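Cancombe Automation Workshop – Guidance Pages
Comparing gripper fingers on a two-arm cell: the funnel test

Purpose

This page sets out the procedure used at Cancombe for comparing two sets of gripper fingers on a pair of small arms. It is intended for staff and visiting students who have completed the safety induction and can already move both arms by remote control. It does not cover training a controller, for which the Bokside notes should be consulted.

A funnel is a demanding test piece. It has a wide rim, a narrow neck and a smooth curved wall between them, and the two arms must therefore take hold of quite different shapes at the same moment.

Before you begin

Confirm that each arm has been sent to its rest position and that the finger screws are tight. Wipe the finger pads with a dry cloth. Do not use a solvent on the pads, as it will alter the grip and spoil any comparison with earlier results.

Set the closing force to 200 on both controllers. The scale is the one used by the Bukhari control panel and has no units. Check that all camera views are live and that the cables behind the wrists can move freely through the full reach of each arm.

Arrange the other objects before placing the funnel. They should remain in the same positions for the whole comparison. A crowded table is preferred, because wide fingers often perform well in open space and poorly beside a neighbour.

Step 1. Approach

Bring the left arm to the bowl of the funnel and the right arm to the neck. Lower both slowly. Stop when the fingertips are level with the test piece and check the view from the fixed camera before going further.

The two wrists need not be held at the same angle. On this cell the right wrist usually has to be tilted further to reach the neck, and the operator should allow for this when planning the path.
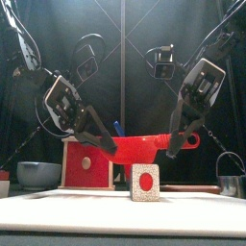
Figure 1. Left fingers at the rim, right fingers near the neck, with the funnel just clear of the objects below.

Step 2. Grip and lift

Close the left gripper first, then the right. Wait for both controllers to report a steady reading. Raise the two arms together at the slow setting and hold for 4 seconds. Record a pass if the funnel stays level to the eye and no other object has been moved.

If the funnel turns in the fingers, record the direction of turn. A turn towards the rim generally points to a weak hold at the neck. Do not raise the closing force to correct it – the force must stay the same for both sets of fingers.

Step 3. Lower and release

Lower the funnel at the same speed. Open the right gripper, pause, and open the left. Withdraw each arm along the line by which it arrived. Sideways movement at this point is the most frequent cause of a failed trial, especially where a block or cup stands close to the fingers.
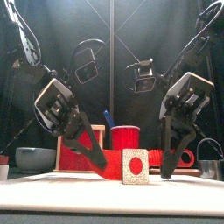 Figure 2. Fingertips of both arms low over the table, on either side of the speckled block.

Step 4. Change the fingers and repeat

Switch off the motor supply before changing fingers. Fit the Lundham set to both arms and repeat the full series from the same starting layout. Mixed sets should not be compared with matched sets.

After each change, run the short calibration. The opening width should read between 600 and 995 on the panel. A reading outside these limits means that a finger has been seated badly and must be refitted.

Recording results

Enter every trial on the sheet, including those stopped early. Give the finger set, the closing force, the result and a brief remark. Video from the wrist cameras should be saved with the fixed view, as a slip at the neck may be hidden from one of them.

Common faults

Fingers close but do not hold: check the pads for dust, then check the wrist angle.
One arm lags during the lift: confirm that both controllers are on the slow setting.
Wrist view freezes: inspect the cable at the camera and restart that view only.

Sheets are to be returned to the workshop office by 4 pm on the day of the trial.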